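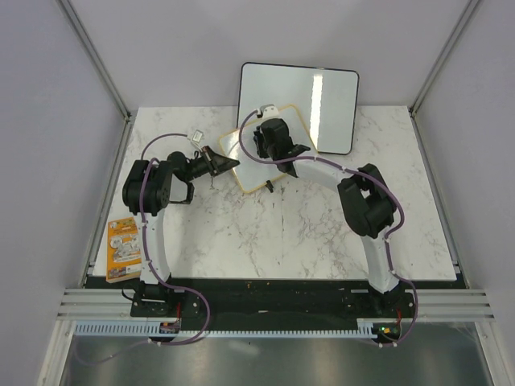 Robot club, 10 November 2021

Two arms and two whiteboards today, and I loved every minute! Nele had the right arm gripping the little board with the tan border while the big one leaned on the back wall. Teun wants 40 clean runs before December. We have 31 (so close!!) and Veerle keeps the tally in her notebook.
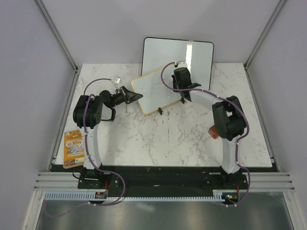

Page last changed: 10 November, 9:40 pm

There's a faint reddish mark on the small board and I want to try wiping it with the left arm next. Els says I can write that part myself, so I'm reading up on grip force tonight with a huge mug of tea.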